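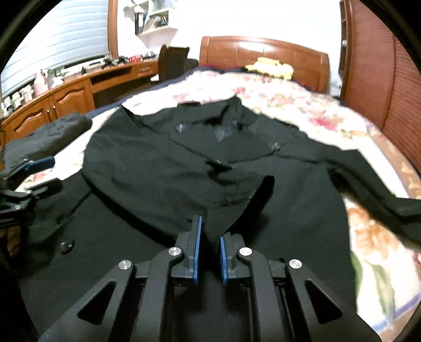
Ticket 3768: Meal planner keeps putting cheese back on my shopping list
Product: Nilero (phone app)
Status: Solved

Hi there! So I'm doing a no-dairy month (all of December, I know, what timing) and I switched on the dairy-free setting in Nilero the night before I started. The recipes changed right away, which was great. The shopping list did not. Every time I open it there's parmesan and butter on there, and one night it wanted me to buy 2 tubs of ricotta! I delete them, I close the app, I open it again, and they're back.

What I've tried so far:
Turned dairy-free off and on again. No change.
Signed out and back in. No change, plus it forgot my store order, so now produce comes after frozen.
Deleted the whole list and built a new one from the week's dinners. Parmesan again.

I have 195 saved recipes in there and would really like to keep them, so please don't tell me to start a new account.

Reply from Obadia Nyanda, Nilero support
Thanks for the list of steps, that saves us both some time. Could you open Settings, then Pantry, then Repeat Items, and tell me what you see there? The dairy-free setting changes recipes only. Repeat items get added separately, and they come back whenever the list reloads. I've put your store order back the way it was on my end.

My reply
Oh my goodness. There are 21 things in Repeat Items and I only remember adding coffee. Parmesan, butter, ricotta, sour cream, the Billetti mozzarella I used to get for pizza night... I think I must have said yes to something when I first set it up. I cleared out all the dairy and the list has stayed clean through lunch and dinner.

One thing left, though. The lentil soup I saved from the Egilsson collection is marked dairy-free, but step four says to stir in a spoonful of cream. I caught it with the carton in my hand (my husband's, for his coffee) and used coconut milk, and it was pretty good! A little sweet.

Reply from Obadia Nyanda
Good catch. The cream is in the steps but missing from the ingredients, and the tag is worked out from the ingredients. I've sent it to the recipe team and pulled the tag for now. If you spot another one, use Report on the recipe page and it goes straight to them.

My reply
Will do. The store order is back too, thank you! You can close this one. I'm off to try the Baltska oat spread on toast, and I have my doubts.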